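# Chapter 3. Budgeting for a Two-Arm Work Cell
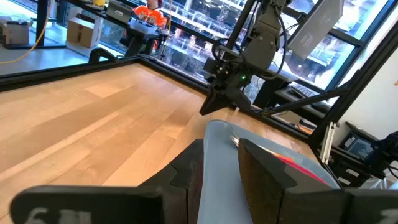
**Figure 3.1.** A work cell with two arms at a wooden table. A bowl with a metal spoon in it lies between the gripper fingers in the foreground; the second arm hangs over the tabletop.

The price of the arms is the figure most buyers learn first, and it is a poor guide to the cost of a cell. Grippers, wrist cameras, mounting posts, cable routing, a monitor and a keyboard shelf are often quoted on separate lines or left out of the quotation altogether. This chapter treats each as its own budget item.

The Lisville purchase is used throughout. Delphine Ruiz-Ortega's planning sheet, dated 3/21/18, set aside $2488 for framing and mounts, $514 for cables and connectors, and $300 for spare gripper fingers. Floor preparation was not listed and had to be added in June.

Section 3.1 separates fixed costs from costs that repeat with each arm. Section 3.2 compares the Noguchi and Rokum quotations line by line. Section 3.3 covers spare parts and service terms, using the Lollen contract.

Readers should have the blank worksheet from Chapter 2 at hand. Enter all prices before tax and record shipping separately.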